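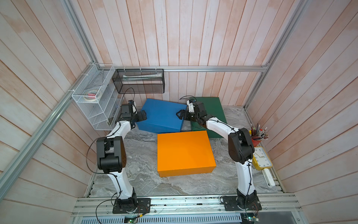 Steamed pudding, second attempt

November 19, 2025

The first ginger pudding of the month came out with a wet crater in the top and a raw band at the bottom. The flavour was fine. I have now made it again with three changes, and the result cuts cleanly, so I am writing down the method before I forget which change was which.

The recipe came from Žydrūnas Sakalauskas, who made it for us at Plilden two winters ago and sent it to me as a list of weights with no method attached. His version used treacle. I use golden syrup with one spoonful of treacle, since a full measure of treacle leaves a bitter edge once the pudding has steamed for two hours.

Quantities, for a basin that holds a little over a litre:

Butter, soft, 140 g
Light brown sugar, 110 g
Eggs, 2
Self-raising flour, 170 g
Ground ginger, 2 teaspoons
Stem ginger, chopped, 70 g
Milk, 2 tablespoons
Golden syrup, 4 tablespoons, plus one of treacle
A pinch of salt

Grease the basin twice. The first coat of butter goes on, the basin goes in the fridge until the butter sets, then the second coat goes over it. Put a disc of baking paper in the base. I left the disc out last time and the top of the pudding stayed behind in the basin, syrup and all.

Warm the syrup and treacle together until they pour, then put them in the basin. Let them go cold before the batter goes on top. This was the first of the three changes. Warm syrup rises up the sides and mixes with the bottom of the batter, and I think that accounts for most of the crater.

Cream the butter and sugar until pale. With an electric whisk this takes 8 minutes, which is longer than I used to give it. Add the eggs one at a time with a spoonful of flour each. Fold in the remaining flour, the ground ginger and the salt, then the stem ginger, then the milk. The batter should drop off the spoon when tapped. If it runs off, there is too much milk in it.

The weight of the batter was 501 g on the first attempt, and I filled the basin with all of it. It touched the foil by the end. The second time I used a larger basin, an old Vunitwood one with a proper rim, and left a gap of two fingers at the top. That was the second change.

Cover with one sheet of baking paper and one of foil, laid together and pleated across the middle. Tie under the rim with string and make a handle from the spare end. Trim the foil so that none of it hangs in the water. Foil that reaches the water carries it upwards under the string.

Third change: the pan. I had been using the tall Sison stockpot, in which the basin stands a long way below the lid and the lid drips. The wide pan has a domed lid and the drips run to the edge. Stand the basin on an upturned saucer, add boiling water to halfway up, and keep it at a low simmer. Two hours. Check the level at forty-minute intervals and top up from the kettle, never from the tap.

To test, push a skewer through the paper and foil into the middle. Sponge on the skewer means another fifteen minutes with a fresh piece of foil on top. Mine was clean at two hours exactly. Let it stand for ten minutes before turning it out, run a thin knife round the edge, and put the plate on before inverting.

Custard: I made it with cornflour, as the egg version is too rich next to this much syrup. A pint of milk, two tablespoons of cornflour, one of sugar, half a teaspoon of vanilla. Mix the cornflour with a little cold milk first. It thickens all at once, so keep stirring.

Reheating works better by steaming than in the microwave. A slice in the microwave goes tough at the corners after a minute. Wrapped in foil and steamed for up to half an hour, it comes back soft. I have not tried freezing it.

The stem ginger came from the shop at Bindport. It is sold in a jar with more syrup than ginger, and the leftover syrup can replace one of the four spoonfuls in the recipe. I did that on the first attempt and forgot to on the second, so the two are not a strict comparison. The next one will use the jar syrup and the wide pan together, and I will add the weights underneath when it is done.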